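Who Puts Things Back? Shared Storage in a Student Residence
Project report, Design and Everyday Life
Wendell Strickland

Background

Mirton House has four floors, 90 residents and one shared supply room, which the university handbook calls a "resident-led resource space" and everyone else calls the cupboard. You borrow what you need, you use it, you bring it back. The system has no sign-out sheet and no lock. It does have a laminated notice asking people to be considerate, and I can report that the notice has never gone missing.

My project asked a small question: does the kind of container something lives in change whether it comes home again? I expected a yes. I had also promised my tutor a yes in the proposal, which may have coloured my judgement.

What other people have said

There is less written about student cupboards than you would hope. Most of the reading I found was about offices, where the borrowed object is usually a stapler and the borrower can be traced by desk. The better material was on tool libraries. Those writers agree that people return things more often when the empty spot is obvious. A drill-shaped gap on a wall is a kind of nagging. A gap in a tub of mixed odds and ends is just more room in the tub.

They also agree that labels work for a while and then turn into wallpaper. I found this discouraging, as I had already bought the label maker.

Method

I ran the study through March, in two stages. In the first I left the cupboard alone and kept a log of what went out and what came back. In the second I moved everything into open containers, grouped by use, with labels on the front. Checks were done at 4 in the afternoon, when most residents were in class and unlikely to ask what I was doing.

Over both stages I logged 1112 borrowings. I counted an item as returned if it was back in the cupboard by the Friday of the same week, in any condition. That last part turned out to be generous.

I favoured baskets with holes in the sides. Solid tubs hide their contents, and a hidden thing gets bought again by someone who is sure the residence doesn't own one.

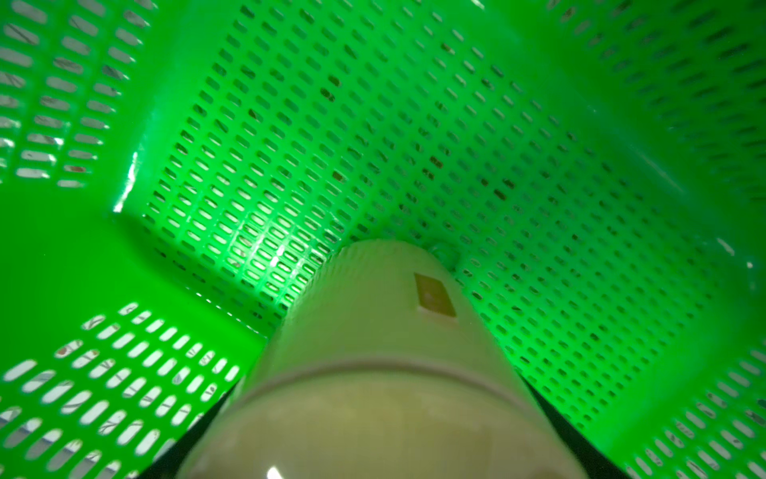
Results

Returns went up in the second stage, though mostly for cleaning supplies. Cloths and sprays came back well. Extension cords did not. I now believe extension cords leave Mirton House the way swans leave for the winter, except that swans return.

The labels did some odd work. A basket marked "Kitchen" attracted anything that had ever been near a kitchen, including a bicycle pump. A basket marked "Other" filled up in 2 days and stayed full. When I took the "Other" label off, residents kept using the basket the same way, so the category clearly had a following.

Height mattered more than I had planned for. Anything stored above shoulder level was borrowed less and returned less, and whatever was at floor level became a footrest. Hanging storage did better than both, mainly when it sat at the height of a person's hands.
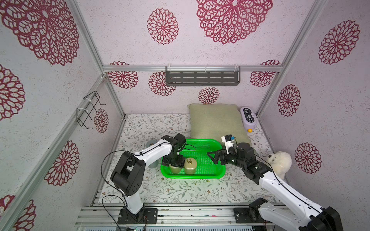 Figure 2. Wall storage: slotted shelf basket on the back rail, black wire rack on the left.

Discussion

My yes has shrunk to a "sometimes". Open containers help with things people feel neutral about. They do very little for things people want to keep, and no basket is going to compete with a student who has finally found a cord that reaches the bed.

I should also admit to a flaw in the design. By the third week residents knew who was running the checks, and two of them began returning items directly to my room. I logged these as returns. My floormate logged them as a nuisance.

If I did the project again I would drop the label maker, hang more at hand height and give the extension cords their own study.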